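Tendvilleの多関節ハンドをシミュレータで試した　二本指グリッパからの乗り換えは得か

最終更新：2022年11月14日
この記事は約9分で読めます

結論を急ぐ人のために先に書いておくと、うちでは当面、二本指のままでいく。Tendvilleのハンドは出来が悪いわけではない。ただ、値段と手間に見合う場面が、販売ページの文句から想像するよりずっと狭かった。

比較したのは三つ。普段使っているBurholmの平行グリッパ、Urneoの吸着式エンドエフェクタ、そして今回の主役であるTendvilleの多関節ハンドである。実機を三つ揃える予算はないので、どれもメーカーが配布しているモデルを同じシミュレータに読み込み、同じアームの先に付け替えて回した。制御側はHứaのコントローラで統一した。作業は食卓まわりの片付け、つまりコップやマグや皿をつかんで持ち上げ、別の場所に置くというもの。各エンドエフェクタにつき347回ずつ試行している。

シミュレータの結果でハードの良し悪しを語るな、という意見はもっともで、私も半分は同意する。摩擦係数ひとつで成績はがらりと変わるし、指先のゴムの潰れ方などまず再現されない。それでも、買う前に「どこで詰まりそうか」を見るには十分役に立つ。むしろシミュレータの甘い条件でもたつく道具が、現場で急に器用になるとは考えにくい。

■導入のしやすさ

Burholmは何も書くことがない。モデルを読み込み、開閉の指令をひとつ送れば動く。設定ファイルは短く、単位も素直。二年前の自分のスクリプトがそのまま通った。

Urneoは吸着の判定をどう扱うかで少し悩んだ。配布モデルでは、パッドが面に近づいた時点で吸着成立とみなす作りになっている。これはかなり楽観的で、曲面でもすいすい持ち上がってしまう。接触面の傾きに条件を付け足してから測り直した。付け足す前の成績は参考にならないので、この記事では使わない。メーカーの紹介資料がどちらの条件で書かれているのかは、読んだ限りではわからなかった。

問題はTendvilleである。関節の多いハンドなのだから設定が増えるのは仕方がない。しかし、説明書の関節名とモデルファイルの関節名が食い違っているのは仕方がないでは済まない。親指の曲げ方向も符号が逆で、最初の指令で指が手のひらにめり込んだ。直すのに丸一日。ほかに、初期姿勢のままだと衝突判定が常に立ちっぱなしになる不具合もあり、これは該当する組み合わせを手で除外した。サポートに問い合わせたところ返事は早かったが、内容は「次の版で修正予定」の一行だった。

■つかむ性能

平たい皿は三者とも苦手だった。机に伏せた薄いものを横からつかむのは、指が何本あっても難しい。Urneoだけは上から吸えるので楽に見えるが、縁の段差にパッドがかかるとすぐ外れる。

マグは二本指がいちばん安定した。取っ手を避けて胴を挟むだけなので、余計な指がない分だけ計画が単純になる。Tendvilleは取っ手と指が干渉しやすく、姿勢の候補を探す時間が目に見えて延びた。一回の把持計画に17秒かかったこともある。人間なら黙って待っていられない長さだ。

背の高い容器になると話が変わる。平行グリッパは挟む位置が少しでも中心からずれると、持ち上げたとたんに容器がくるりと回る。Tendvilleは複数の指で囲むように持てるので、この回転が起きにくい。ここは素直に認める。面が平らなカット入りの容器では特に差が出て、傾けたまま運ぶ動作を何度繰り返しても、握りの中での向きのずれは小さかった。
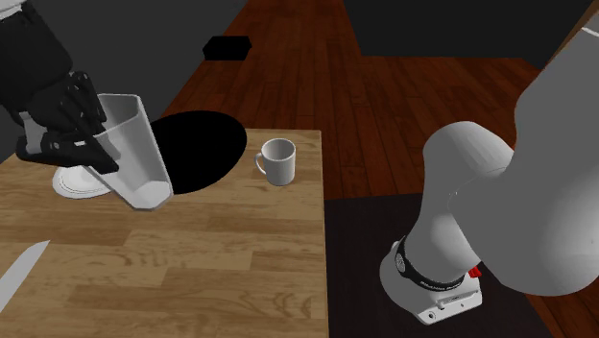 もっとも、この強みを引き出すには、指を閉じる順番を物ごとに調整する必要がある。既定の「全指同時」では、先に触れた指が容器を押してしまい、反対側の指が届くころには対象が逃げている。親指側を先に当て、残りを後から添えるようにしてようやく落ち着いた。紹介文にある「対象物に合わせて自動で最適化」という機能も有効にしてみたが、私の環境では閉じる速度が少し遅くなっただけで、順番は変わらなかった。これを自動と呼ぶのは気前がよすぎる。

もうひとつ気になったのは、ハンド自体の大きさである。手首から手のひらにかけてかさがあり、物が並んだ机の上に降ろすと、狙った物に届く前に隣の物に当たる。カメラの視界もふさぐ。斜めから見る固定カメラでは、把持の瞬間に肝心の接触部分が手の陰に入ることが多く、画像で成否を判定する仕組みとは相性が悪い。結局、位置の違うカメラを一台足した。平行グリッパなら要らなかった出費だ。シミュレータなら一行足せば済むが、実機ではそうはいかない。

■制御まわり

Hứaのコントローラは、この三つを付け替えて使うぶんには優秀だった。ツールの切り替えが設定の差し替えだけで済み、途中で落ちることもない。ただし多関節ハンドをつなぐと、指の状態更新が40Hzで頭打ちになる。腕のほうはもっと速く回っているのに、指だけが遅れてついてくる格好で、持ち替えのような細かい動作では遅れがはっきり出る。Tendville側の制限なのかHứa側の制限なのか、双方の資料を読んでも書いていない。こういう数字こそ仕様表の一番上に載せてほしい。

手首を90度ひねって横から取りにいく動作も試した。平行グリッパでは問題なく、Tendvilleでは前腕側のリンクと親指の付け根が近づきすぎて、計画が失敗することがある。取り付けの向きを変えれば逃げられるものの、今度は上から取る動作の余裕が減る。どちらかを諦めることになる。

■誰に向くか

研究で指の使い方そのものを調べたい人なら、Tendvilleは候補に入れていい。関節ごとに指令を出せるし、モデルの見た目も丁寧に作ってある。背の高い器を傾けて運ぶ、注ぐといった動作が中心の人にも試す価値はある。

片付けや箱詰めのように、とにかく数をこなしたい用途なら勧めない。平行グリッパで困っていないのなら、そのままでいい。困っている人も、先に指先のパッドを替えてみてほしい。うちの場合、背の高い容器の回転は、モデルのパッドを幅の広いものに替えただけでかなりおさまった。Tendvilleとの差は残ったが、値段の差ほどではない。

Urneoは平らな面が多い現場専用と割り切れば悪くない。ただ、食器相手に主力として使う気にはなれなかった。

関節名と符号の件が次の版で直ったら、同じ条件でもう一度回すつもりでいる。そのときは指の更新周期も測り直して、この記事に追記する。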